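Nägeli long-arm hex key set, quick review
16 Dec 2019

Bought these in July from Iltico, meant to write this up way sooner. Short version: good keys, bad holder, would buy again.

Paid full price. The listing had 1,532 ratings when I ordered and most of the ones I read were people saying "arrived fast," so not much help. Replaced an old Cladard set with two sizes missing and a third rounded off so bad it just spun.

The keys

Steel feels hard. Tips are cut clean, no burrs, and they seat all the way down. With the Cladards there was always a bit of wobble before they bit. None here. Did all the bolts on a Guralwood bench with the 6 mm and the tip still looks new, which I can't say for the paint on the bench.

Ball end is on the long arm. Fine for spinning a bolt in at an angle, don't use it for the last half turn. Use the short arm for that. The 2 mm flexes more than I'd like but every 2 mm I've owned does.

Finish is plain, no color coding. Sizes are stamped on the long arm and pretty shallow, I have to tilt them to the light. Went over the stamps with a white paint pen and wiped off the extra, works great, should of come that way.

Reach

Main reason I wanted long arms. A black socket-head sunk in its own hole near the rim of a flange is exactly the kind of screw where a stubby key runs out of room and your knuckles take the hit. Long arm goes in straight and your hand stays clear. Clean the hole out first, the key won't seat on top of grit.
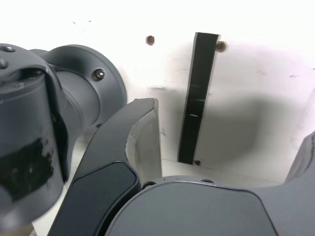
The holder

Junk. Plastic clip, hinge was loose by the second week, and the small sizes fall out if you pick it up wrong. Lost the 1.5 under the fridge for a month. Also the big ones are so tight you need pliers the first time, wich seems backwards. I keep mine in a canvas roll now.

Odds and ends

No rust so far, and my garage is damp. Wiped them with oil once. Metric only, so if you've got older stuff around you'll need an inch set too. No case in the box, just the clip and a cardboard sleeve.

4 out of 5. Lost one for the holder. Will update if a tip goes.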